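About Us

Vimska sells and looks after food storage containers for home kitchens. We are a small company with six people on staff, one workroom, one stockroom and a shop counter at the front. Most of our orders come through this site, and the rest are picked up in person.

Roy Whiteley started the business after years of running a catering kitchen, where the cold room shelves were full of boxes whose lids no longer fit. He began by buying in clear boxes that closed with a latch in place of a press-on lid, and sold them to other caterers he knew. Home cooks started asking for smaller sizes. Today household orders make up most of what we ship.

What we sell

We keep our range short. There are 17 box sizes in the current list, from a flat one that takes a few slices of ham to a deep one that takes a whole roast chicken. We carry three lines.

Varix is our everyday line. These are clear rectangular boxes for the refrigerator, meant for meat, cheese and cut fruit. They stack on each other with the lids on.

Eltau is the freezer line. The walls are thicker and the corners more rounded, and the boxes cost a little more.

Naqvi is a line of trays and dividers. They are sold separately and are mostly bought by people who want to keep two or three things apart in one box.

We are often asked why so much of what we carry is clear. Leftovers get eaten when they can be seen. A family that opens the refrigerator and sees last night's pork chops is more likely to have them for lunch than a family looking at a stack of white tubs. The color shows up in the latches and clips, where it helps you find the part you need to open.
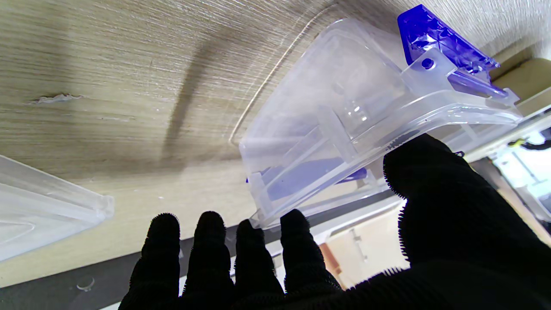

A latch is the part of a box that wears first. It gets opened with greasy fingers, pulled from the wrong side and dropped in the sink. When a customer writes to us about a box, the message is usually about the latch or the hinge, and only now and then about the box itself. For that reason we keep spare latches, hinge pins and lids for every box on the current list, and for most of the ones we used to carry. A spare latch goes out in a padded envelope, and fitting one takes a minute or two at the kitchen table. Instructions are in the envelope.

How we choose a box

Before a new box goes on the list, it gets used. Each person on staff takes one home and puts it through ordinary kitchen life: bacon, berries, half an onion, the end of a meatloaf. After that it comes back to the workroom table and we go over it together. We look at the same things every time.

Does the lid go on the first time, without hunting for the right corner?
Can it be opened by someone with stiff or sore hands?
Do the corners come clean with a normal dish brush?
Can you tell what is inside from the side as well as from the top?
Does it stand steady with two more boxes on top of it?

A box that does badly on the first two questions is not ordered, even when the price is good. We have turned down some very handsome boxes over the years.
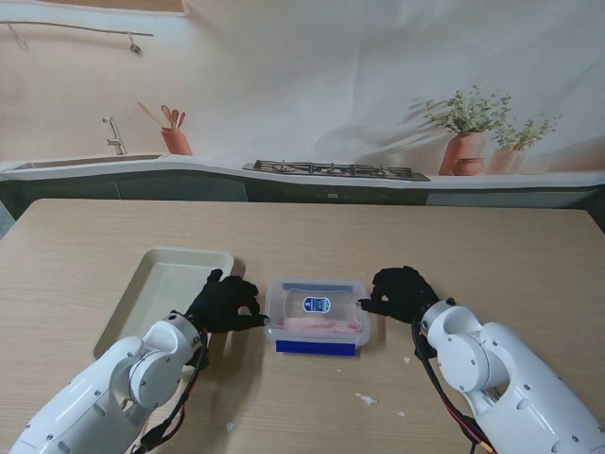

A clear lidded box and a cream tray on the table, with the kitchen backdrop behind.

We also write down what we did not like about the boxes we do carry, and those notes go on the product page. If a rim holds water after washing, the page says so. If a divider is fiddly to put back, the page says that too. Customers have told us they read this part first.

Ridges, ribs and dividers

People ask about the ridges molded into some boxes. A plain flat wall flexes when the box is full, and a ribbed wall flexes less. A raised pattern on the bottom also keeps food from lying flat against the plastic, so sliced meat is easier to lift out. The drawback is cleaning – there are more edges to go over with a brush.
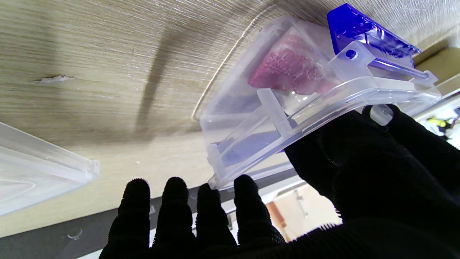
Dividers are a matter of taste. Roy takes his out and never puts them back. Others here would not have a box without one. We sell most dividers as separate pieces so that you can decide later, and an unused divider can be returned for a full refund.

Where we work

The workroom and the stockroom are on one floor, with the counter facing the street. At last November's stock check there were 1090 boxes on the shelves, not counting spares. We pack in plain cardboard with paper fill. Large boxes are shipped with smaller ones nested inside whenever the order allows it, which saves space and keeps the postage down.

The counter is open in the mornings for pickup, spare parts and questions. Bring the box with you if you are not sure which latch it takes. It is much quicker to match a part in the hand than from a measurement over the phone. 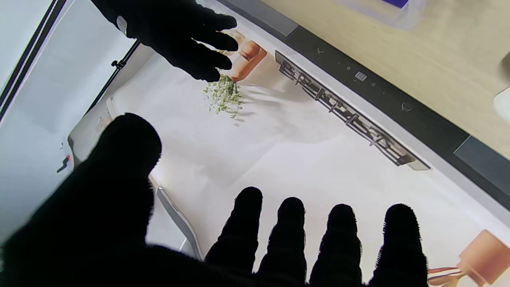 We give short talks on kitchen storage to cooking clubs and community centers nearby. A talk lasts an hour and covers what to keep where, how to label and date leftovers, and how to clear out a cupboard of lids that match nothing. There is no charge within town. Groups farther away are asked to cover the driving.

Getting in touch

Write to us through the contact form or leave a message at the counter. Please include the name of the line and the size, which you will find in your order confirmation. We answer in the order messages come in – usually within two working days.

Page last updated 10/01/2022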